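# Is wrist-camera shelf picking realistic for a shared workshop build, or am I kidding myself?

Asked by **Oskari Manninen** | 23 February 2024 | Tags: robot-arm, gripper, vision, shared-workshop

I joined a build at our shared workshop in September and I'm now the person on it who keeps saying no, so I'd like a second opinion from people who aren't in the room.

The project is called Prosa. The plan is an arm on a counter that takes a boxed item off a store-style shelf and sets it down on the counter. Marta Hrynyshyn did the mechanical side and I have no complaints there. The brackets are stiff, the wiring is tidy, the thing goes where you send it. My trouble is with the software plan, which is a small camera at the wrist, a trained detector, and the belief that the rest will sort itself out.

Here is our log from the last full evening of trials. One item type, shelf stocked by us, nobody moving the shelf between runs.

- 63 attempts
- 11 picks that ended with the box standing on the counter
- the rest were misses, knocked boxes, or me hitting stop

The group's answer to this is "more data." We already have 2,000 labeled pictures. Somebody wants to go away and make more of the same, and I don't see why the next batch would teach it anything the first batch didn't. They were all taken by the same people in the same room with the arm in much the same few poses.

Things I've noticed that I can't get anyone excited about:

1. When the wrist rolls, the detector gets much worse. Boxes it finds easily when the view is level are gone when the view is tipped over.
2. It does better on the upper rows than on the boxes down near the counter.
3. Exposure jumps all over the place. The ceiling lights come into view and the shelf goes dull, or the bright end of the room comes in and washes out.
4. Anything captured while the arm is moving is mush. You can tell a red box from a yellow one and that's the end of it.

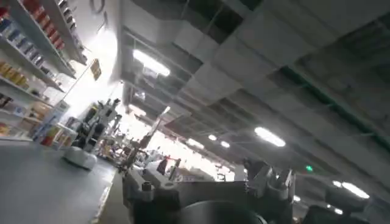

My proposal was to bolt a second camera to a post, looking square at the shelf, and let that one do the finding. I was told this is "cheating" since the whole idea is that the arm carries everything it needs. I don't know who we'd be cheating.

So: is the wrist-only approach worth another couple of months? And if it is, what would you change before anybody labels another picture? Budget is 700 for the rest of the year and I'd like to keep most of it.

**Edit:** people asked about the software. Detector is an off-the-shelf one we fine-tuned, nothing clever. The motion code is our own and is called Undus for reasons that predate me. Undus takes a point and goes to it. It doesn't correct on the way in.

---

## 3 answers

### Answer by **Alun Craddock** (accepted)

Your edit is the most important part of the question and you put it at the bottom.

If the motion code takes one point and drives there blind, you don't have a vision problem yet, or at least you can't tell whether you do. One bad estimate at the start and the run is lost, and your log files it as a miss along with everything else. Go back through those failures and split them up before you argue with anyone. I'd want at least these:

- detector found nothing
- detector found the wrong thing
- detector was right and the gripper still arrived somewhere else
- gripper arrived and the grip failed

I've been on two of these builds. On both, people blamed the network, and on both the third line was the big one. Bad hand-eye calibration, in plain words. The software had the wrong idea of where the camera sat relative to the fingers. You can have a perfect box drawn around your item in the picture and still close the gripper on air.

Cheap test: tape a printed checkerboard to the counter and look at it from a dozen wrist poses, with plenty of roll in there. Each pose gives you an estimate of where the board is in the arm's own coordinates. If those estimates wander by more than the slack in your gripper opening, stop and fix that. No amount of labeling will.

On your numbered points:

**1 and 2.** Roll is easy to deal with. You know the wrist angle from the joints, so rotate the picture back to level before it goes to the detector. It costs nothing. Do that before you try training with rotated copies, though I'd do both in the end. As for the low boxes, check how much of your own gripper is in the picture when the arm is looking down there. I'd bet it covers a good chunk, and I'd also bet your labeled pictures don't have it in the same place. Mask it out, identically, in training and in use.

**3.** Turn off auto exposure. Lock it on the shelf and let the lights blow out, you don't need to see the lights. Lock white balance while you're in there. If the camera won't let you lock them, that's where I'd spend money.

**4.** Stop, wait, then capture. People hate this because it looks slow in front of visitors. It is slow. Do it anyway until the thing works.

About the second camera: I wouldn't call it cheating, but I wouldn't start there either. A fixed camera has its own calibration to the arm, and you haven't shown you can do the first one. Put it on a post later, when you know what's failing.

And no, I wouldn't label another picture this month.

> **Comment, Oskari Manninen:** Did the split from the recordings for as many runs as I could judge. You're right, more of them are your third line than I expected. I'm annoyed. Checkerboard is next.
>
> **Comment, Alun Craddock:** Check the camera mount for play while you're at it. Push on it with a finger and watch the picture.
>
> **Comment, Marta Hrynyshyn:** There is no play in the mount.
>
> **Comment, Marta Hrynyshyn:** There was a little play in the mount.

---

### Answer by **Elli Kinnunen**

I agree with most of what Alun wrote, but I'm less cheerful about the wrist-only idea even after you fix all of it.

Think about what the camera can see in the last stretch of the reach. The box gets bigger than the view, then it's out of focus, then the fingers are in front of it. So the part of the motion where you most want a correction is the part where the picture is worst. People get around it by committing to a final short move from a known standoff distance, and that works if the box is where you thought and its face is square to you. On a store shelf where someone has shoved things back in crooked, I have my doubts.

We had a similar arm at Gresberg, where I rent bench time. It got good on a shelf we had set up ourselves. Then Anneli Pitkänen restocked it without telling us how, leaving gaps and turning a few boxes sideways, and the success rate fell through the floor. Ask someone outside the project to stock your shelf before you believe any number you get, including a good one.

If it were my 700, I'd buy a cheap depth camera for the wrist and keep the color one for deciding *which* box. Check the minimum range before you order. Many of them go blind up close, and the sales page won't lead with it.

I'd also ask the group what counts as done. "Picks boxes off a shelf" can mean nearly anything. Write down one item, one shelf and one success rate you'd accept, and a date when you stop if you haven't reached it. I suspect you'll find two people there are building different machines.

> **Comment, Oskari Manninen:** Three, I think.

---

### Answer by **kettunen_bench**

just use suction. grippers on cardboard boxes are a waste of time. we did a Kettunen build with a vacuum cup and a small pump and it didnt care if it was off by over an inch as long as it hit the flat part. pump is loud

> **Comment, Elli Kinnunen:** Fine for flat-faced boxes. Bags and soft packs will peel off the cup. Did you measure that inch, or is it a guess?
>
> **Comment, kettunen_bench:** guess
>
> **Comment, Alun Craddock:** Suction hides a bad calibration for a while. Do the checkerboard first either way.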